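Maintaining the Bag-Handling Cell at Ondell
11 March 2026

Since April of last year I have been responsible for the upkeep of the bag-handling cell at Ondell. Several readers have requested an account of how the cell is maintained, and the present entry is intended to answer them. It concerns routine care only. The programming of the cell is outside its scope.

The cell works with soft items: plastic bags, bin liners and crumpled paper. Such items do little harm to a gripper in a day. Over a month they leave a film on the fingertips, and thin plastic then clings where it should fall away. Our procedure therefore begins at the fingers. They are wiped with a dry cloth, then with a damp one, and inspected under a hand lamp along the full inner face. Any nick deep enough to catch a fingernail is recorded in the Jemerow log, and the finger is replaced at the next stop.

The mounting screws are checked next. There are 4 on each finger, and all are brought to the same torque, in a crossed order. Tightening them in sequence around the block pulls the finger slightly out of line, and the error shows itself only at the tip.

After the mechanical check, trial material is placed on the table. I prefer a bag and a lined bin to the calibration blocks supplied with the Mägi fixture, as the blocks are rigid and reveal very little about how the fingers will behave with film.

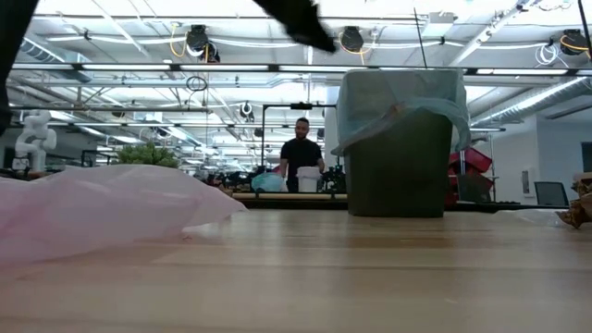

Vratislav Lukáč wrote to me after the previous entry that the damp cloth should be omitted altogether. In his experience moisture works its way under the pad edges, and a dry brush followed by adhesive tape removes the film just as well. I have since tried the tape method for 3 weeks and found it satisfactory on flat pads, although less so on the narrow part of the tip.

The grip test follows. Paper and film are tested separately, and the closing force is set for each. Kraft paper is a demanding material in this respect, being stiff until it creases and yielding afterward. A force that is adequate at first contact may be too low once the sheet has folded. Our setting for paper stands at 138 on the controller scale, a value reached by trial and reviewed whenever a finger is changed. The test is considered passed when the sheet is held through a full turn of the wrist in each direction.

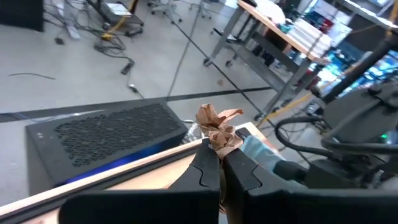
The film setting is lower and is kept in a separate recipe, so that an operator cannot carry one value over to the other by mistake. Both recipes are stored with the Bivix backup, and a printed copy is kept in the binder.

Cables and hoses are the final item. Each arm is moved slowly to the ends of its working range while a second person watches the loops for rubbing or strain. Loops that are too short are corrected at once. Loops that are too long are tied back with hook-and-loop strap, never with plastic ties, which cut into the jacket over time. The work is entered in the log by cycle count. The most recent entry for the fingers is number 273.
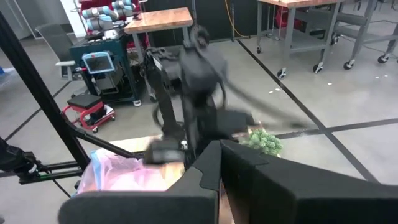 Gripper fingers and an upright arm beside the table.

The next entry will deal with storage of spare fingers and the labeling of recipes.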